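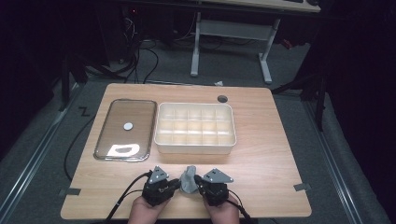 Grażyna Wróbel wanted it put in before step 1 that the soft pieces should be squashed small first, over the table, and only then taken to the tray, as half of hers popped back out of the cells when she stuffed them in flat. Fair point. It's in now, see 4.2.

## 4. Setting out and filling the tray

Covers the white fifteen-cell tray (three rows of five) and the glass lid. Cloths, pads, small soft things. For bottles and jars go to section 6, different tray altogether.

### 4.1 Before you fill anything

1. Clear the table. A small one is fine, you need room for the lid and the tray side by side plus a strip at the front for your hands.
2. Glass lid down first, on the left. Long side running away from you, flat on the table, whole rim resting. No corner over the edge.
3. Tray next, to the right of the lid. Leave a finger's gap. Don't stand the tray on the glass, ever.
4. If your table has a cable hole, keep the tray clear of it. Small bits go down there and you will be on the floor with a torch.
5. Check the cells are empty. Tip the tray over and tap the back if in doubt — crumbs and old lint collect in the corners.

**Caution:** the lid is glass with a hard rim. Two hands to lift it, one each side. Don't pick it up by the little round disc in the middle, the disc isn't a handle.

**Note:** left-handed? Swap the lot round, lid on the right, tray on the left. Everything below still works, just read it backwards. Reece Birkett has his like that and has had no bother.

### 4.2 Getting the pieces ready

Do this at the front of the table, not over the tray.

1. Take one piece. One. Not the pile.
2. Pinch it at both ends and bring your hands together so it bunches in the middle.
3. Thin ones: bunch and go. Thick ones: fold once first, then bunch. If it's still wider than a cell, fold agian.
4. Hold it like that while you move it across. Let go halfway and it springs open.

Damp pieces don't go in. Dry them overnight. The cells have solid floors and no air gets under, so a damp pad in a closed tray smells by Tuesday.

**Note:** the folding chart on the old Grimby sheet shows a roll, not a bunch. Either is fine for thin cloths. Rolls stand taller, though, and may catch when the lid goes over. Use the chart if you like it, ignore it if you don't.

### 4.3 Filling

1. Start at the right-hand end and work left.
2. Bring the piece in over the tray, low, then straight down. Don't drag it across the walls, they're thin and they do bend.
3. One piece to a cell. Press lightly with a fingertip till the top sits below the rim.
4. Spare hand stays at the front of the table. If the tray slides, steady it by the near rim.
5. Finish the end cells before starting the next ones along. Skipping about is how you end up with two in one cell and a gap you don't find till later.

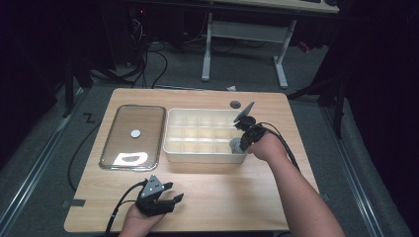
*Fig. 4b — Filling from the right-hand end, lid lying to the left of the tray.*

6. Same kind of thing, same cells each time. Greys at the right, whites in the middle, anything odd on the left is what we do. Write it on a bit of paper and keep it under the tray if more than one of you uses it.
7. Stop when it's full. If there's pieces left over start a second tray, don't double up.

### 4.4 Covering and putting away

1. Run your palm over the top. Anything sticking up gets pushed back down or taken out and redone.
2. Lift the lid (both hands, see caution) and lower it over from the left. It rests on top, doesn't click or lock.
3. Check it from the side. Daylight under one corner means something's proud underneath. Take it off and look, don't press.
4. Slide tray and lid together to the front of the shelf. Not above shoulder height.

**Caution:** nothing on top of the glass. Not the second tray either. If you have to stack, take the lid off and store it flat seperately, between two tea towels.

### 4.5 Cleaning

Tray: warm water, drop of washing-up liquid, old toothbrush for the corners. Upside down on the rack to drain. Not the dishwasher — the walls warp and then nothing sits square.

Lid: soft cloth, glass cleaner on the cloth and not on the glass, go gently round the rim. Tilt it to the window when you're done, smears only show against the light.

### 4.6 If something's wrong

- **Pieces spring out.** Not bunched tight enough, or too thick. Back to 4.2, fold first.
- **Tray slides about.** Wipe the underside and the table. Still slides, put a thin rubber mat underneath.
- **Lid rocks.** Something proud in a cell, or a warped tray. Try the lid on the bare table. If it rocks there too it's the rim, stop using it.
- **Cracked cell wall.** Usable, just keep small bits out of the two cells either side.

Replacement trays are part 391, lids are part 429. Ask Marcelino Valcárcel for either, he keeps the order book.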